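Home | Food & Drink | At the Table | Subscribe

The Long Pour

My mother owned one drinks dispenser, a dented thing that came out each July for the church lunch, and I've never lost my fondness for a tap and a tray. You help yourself, you wander off, you come back for more (I always come back for more).

So I was pleased when Wenjie Yu, who has catered breakfasts in our neighbourhood for over 30 years, let me hang about and talk taps. She favours a tall cylinder on a steel base, with a slotted grate under the spout to catch the dribbles, and a ribbed tumbler that's easy to hold at seven in the morning.

Tall cylinders, shiny trays and a spout that points straight down.
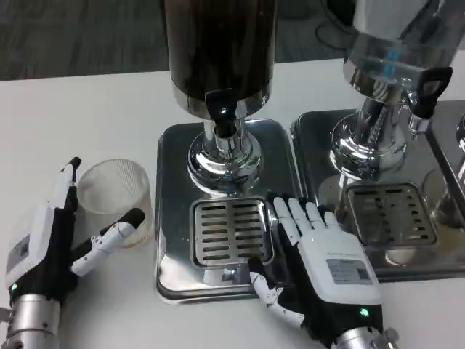
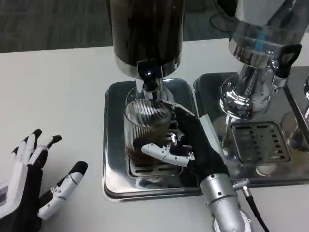
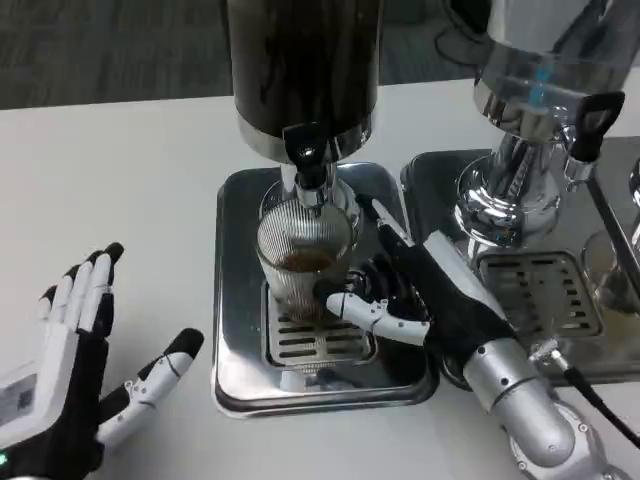

Wenjie wipes her trays with a soft cloth and warm water, and lifts out the grates for a proper scrub at the end of the day. For a crowd of 70 she likes two dispensers at least, well apart, so the queue doesn't tangle with the toast. Mine is going by the kitchen window, once I've moved the fruit bowl.

Comments (3)

marg_k: Love a ribbed glass! My favourite set is down to two.

Uller: What do you do about hard water marks on the chrome?

pipsqueak33: Vinegar, Uller, and dry it straight away.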